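Dorell 透明アクリルスタンド(卓上用)

在庫戻りました。9月から切れてたやつです、お待たせしてすみません。

本、カード、パンフレットを机に立てておくための透明スタンド。枠なし、色なし。置いても後ろの本の表紙がちゃんと見えるので、棚の前でも受付の横でもじゃまになりません。

サイズ 幅600mm のロング型もあり(受注生産、納期30日)
入数 2個セット
色 透明のみ。黒はやめました
組み立て 不要。保護フィルムをはがすだけ
送料 600円、2セット目から無料

保護フィルムは両面です。片面だけはがして「くもってる」という問い合わせが多い。爪でかどからゆっくり。

並べ方の話も少し。薄いカードや小冊子は後ろに斜めに立てかけ、厚い本はその横、大きいパンフは手前に。背の高いものを全部うしろにすると意外とつまらない棚になります。表紙の色が濃いものを一つ前に出すと、それだけで目が行くので楽。木目の天板とは相性いいです、白い机だとスタンドがちょっと見えにくいかも。

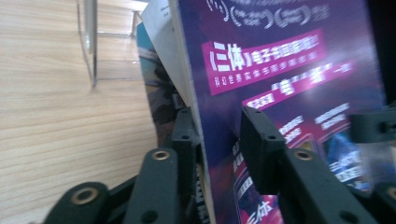

うちも木目の台で使ってますが、『三体』の電子書籍の案内みたいに紫やピンクの強い印刷物は、照明の角度で光ってしまって字が読みにくいんですよね、とRadoslava Hubáčekさん。スタンドより先に紙の向きを直したほうが早い、とも。うちの台では少し寝かせたらだいぶ落ち着いたそうです。

反射の件、ほかにも同じ声あり。真上のライトは避けてくださいい。斜め横からの弱い光がいちばん無難。つや消し版はOkovに相談中、値段がまだ出てません。決まったらこのページに書きます。

お手入れ
やわらかい布で水拭き→から拭き。アルコールは不可、白く細かいひびが入ります。ティッシュもだめ、すり傷になる。ほこりは先に払ってから。静電気でまたすぐ付くので、気になる人は帯電防止の布で。

注意
・かどは面取り済み、でも落とすと欠けます
・直射日光の当たる窓ぎわは反りの原因に
・重い図録や辞典を何冊ももたせかけないでください。雑誌、文庫、薄めの単行本くらいまで
・展示中の本は日焼けするので、ときどき入れ替えを
・ペン立ては付いてません。別売

よくある返品理由
「思ったより小さい」が一番多いです。注文の前に本の高さを測ってください。大判の画集ならロング型のほう。開封後でもフィルムをはがしていなければ返品OK、はがした後は初期不良のみ。送料はお客様負担になります(不良のときはこちら持ち)。

店頭見本はHatville店の入口右の棚。さわってもらって大丈夫です。まとめ買い、名入れの見積もりは担当Ruben Desmetまで、メールのほうが早いてす。電話は午後のみ。

次回入荷は4月11日(金)の予定。取り置きは注文フォームの備考欄に「取り置き」と書いてください。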